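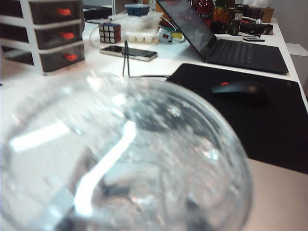

Opinion
By the workplace editor, Silance Office Review
August

The small drawer unit is the most oversold object in office supply. I have kept one on my desk for two years and I intend to keep it, but the case usually made for it is wrong.

The usual case is capacity. Kerklow lists its three-drawer model by internal volume, and Osteck does the same. Volume is a poor measure for a desktop unit. Paper clips, adapters and spare keys take up very little of it. What limits the user is footprint and the number of separate compartments, and on both counts three drawers stacked vertically do well. One drawer's worth of desk is given up and three categories are gained.

The second claim is that drawers keep a desk clear. They do so only for objects small enough to fit and used seldom enough to be put away. A water bottle meets neither condition. A phone meets the first and fails the second, so it lies on the desk all day, generally next to a cable and whatever puzzle or toy its owner picks up during calls. No storage product will change this, and the Pascu catalog should stop implying otherwise.
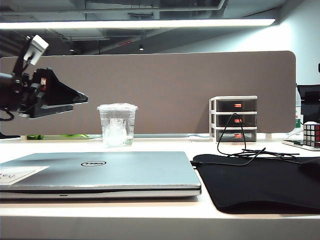 Drinks deserve a rule of their own. A cup with a lid belongs at the back of the desk, against the divider, and away from the front edge where sleeves pass. It should not stand directly behind a laptop that is going to be opened. The lid slows a spill – it does not prevent one – and the hinge side of a laptop is a bad place to test the difference.

Tinted drawer fronts are the one feature I would pay extra for. Clear fronts put the contents on display and the unit looks untidy when it is in perfect order. Opaque fronts call for labels, which go out of date within 8 weeks. A smoky front shows that a drawer is full without showing what fills it. A red handle on a white unit also helps, as the hand finds it without much searching.

Buy the unit, then, and put it at the back. Leave the bottom drawer empty for the first month.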